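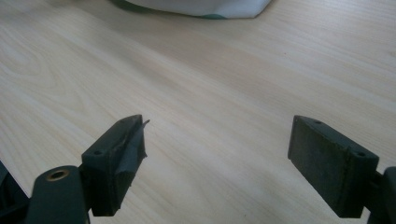

The Long Table at Flokum

Flokum is a shared workroom on the second floor, over the Navickas frame shop. The long table stands by the windows and gets used for folding, wrapping, sewing repairs and, most afternoons, coffee. This page is about the table and the work that goes on at it. More pictures will be added as members send them in.

The top

A pale, creamy surface with fine grain lines. Toward one side the grain opens into wide arches, the pattern people call cathedral grain. We picked this finish over a darker one so that loose threads and pins would show up against it. Small specks show up too, so wipe it down before you put white fabric on it.

The light

Daylight gives the top a faint sheen. Hollis Lyons does her color matching here before noon and moves to the back room after that. There are two lamps in the cabinet for winter, and from November on you will probably want both. Please coil the cords when you put them back.

White and green

White with green trim, in soft folds at the far side of the table. The color of the top is close enough to white that pale things can be hard to judge against it. Marloes Hermans keeps a sheet of gray card in drawer 21 for checking hems and edges, and anyone can borrow it.

Using the table

Large pieces go lengthwise, with the grain or across it, whichever suits you. Leave the window end clear if someone has signed up for the next slot. Cutting is done on the mats only. The mats are in room 301 with the irons, and the key is on the hook inside the door.

No hot pots or irons on the bare top. Hicham Kettani refinished one corner last spring after a teapot was left on it, and the match is good but the patch feels a little different under your hand.

Cleaning is a damp cloth, then a dry one. We tried the Prilevent spray for a few weeks and went back to plain water - it left streaks that showed up in the morning.

Bookings

Ye-ji Won keeps the sign-up sheet by the door. Slots are two hours. Kyu-ri Ryu has the early slot through the end of the month for the Bastska orders, so the table is free from 10:30.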